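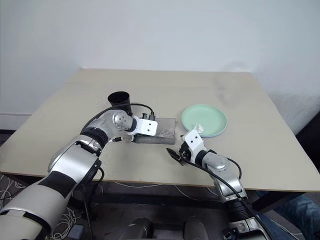

Two-finger grippers on thin plastic: stock fingers or the Arruda ones?

cundstead_lab
November 6, 2020
Running a pair of Broveo arms on tabletop work: cup, clear plastic container, plate. Stock gripper both sides. The cup and the plate are repeatable. The container is not. At the default force limit the walls bow inwards, and at the next setting down it slips during the lift. Has anyone tried the Arruda fingers on the same housing? Controller is the Ivellow, firmware 938.

tolv_r
Yes, for some 30 hours. Wider pad, softer face. Better on thin walls, worse on plate rims, as the pad is too thick to get under the edge. I would fit them on one side only.

pinchforce
Disagree that it's the fingers. The Ivellow closes in position mode unless you change it, so your force limit only acts after contact. Switch to current mode and slow the last part of the close. Stock fingers are fine.

tolv_r
I was in current mode. Still bowed.

pinchforce
At what closing speed?

tolv_r
900 on the controller scale. Default.

pinchforce
Then that's your answer. Halve it and log the current at contact before buying parts.

Abílio Azevedo
Separate point: how are you locating the container? If it's depth only, clear plastic often reads as the table behind it, and the grasp height will be wrong whatever the fingers are. We use the colour image for the edges and take the height from the table plane.

cundstead_lab
Depth only at present. I'll try the table plane first, then current mode at half speed, one change at a time. Fingers stay as they are for now.

tolv_r
Check the cable slack at the wrist too. Mine pulled the gripper off level at full reach.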